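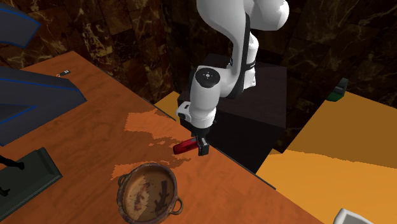
Junior Tools Programmer, Game Audio (contract)

Herkik is looking for a tools programmer to join the team on Sunalness, our second title for PC and consoles. The contract runs for 12 months, starting in September, with a possible extension through launch.

You would look after Bellini, our in-house asset importer. It is written in C# and sits inside the Unity editor. Right now a full reimport takes too long and fills up people's drives, and fixing that is the first job on the list. After that comes batch renaming for the sound team and a cleaner build log.

What we need from you
Two years of C# in any setting – hobby projects count
Some experience writing Unity editor extensions
Comfortable with Git and large binary files
Able to write short, clear documentation

Useful but not required
Python
Any work with audio middleware

The team is 27 people, 8 of them programmers. Remote work is fine within U.S. time zones. We supply the workstation.

Send a resume and one code sample through the Herkik jobs page, quoting reference 413. Applications close March 7, 2020. Please don't send full project archives – a link is enough.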